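Pranura wrist-view suturing set

3,471 episodes of single-throw suturing on synthetic tissue pads, teleoperated. Each episode holds wrist video, joint states and jaw angle — no force data. Streams are resampled to 36 Hz.

Layout: one folder per pad, 110 folders. Episodes recorded before April use the old jaw-angle scale; see convert_jaw.py.

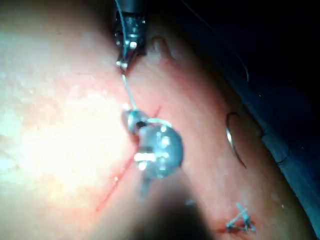
Wrist view: jaws holding the thread, needle partly embedded in the pad at right.

Known problems: glare can wash out the pad surface, and the near gripper tip is often out of focus. Neither is filtered. Knot labels were checked by Pierina Marchetti on 100 episodes only.

Contact: Eleni Kelmendi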